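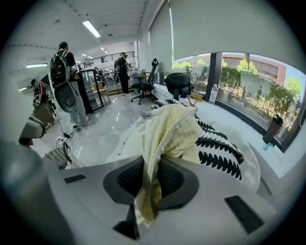 Come help me write the house rules for hand-held grippers

Hi! I run the data floor at Niltow, and I'm looking for 10 people to join a paid working group on good practice for hand-held gripper work. We've been recording everyday jobs with cloths, cushions and so on for a while now, and our rules are still a messy document called Miseck that I wrote mostly on my lunch breaks (it shows).

You'd come in for 7 sessions starting in January. Each one is half practice, half arguing over wording. Things I already know we'll fight about:

Where power strips and cables can go when people are walking around
Whether drinks are allowed on the windowsill
How close two operators can work
What to do about bystanders who end up in a recording
When a take gets thrown out, and who gets to say so

I'd love a mix of folks. If you've done gripper work, great! If you've written safety rules for a warehouse or a kitchen or a school shop, also great, maybe even better. You need to be 18 or over and okay with standing for a good part of the session. No coding.

Miseck has almost 3000 words in it right now and I want it a lot shorter. Our sister site at Yorath will try out whatever we agree on, so please be picky.

To apply, send me a few lines about a rule at work you thought was dumb and how you'd fix it. No resume, please. I need your note by Tuesday, September 15, 2020.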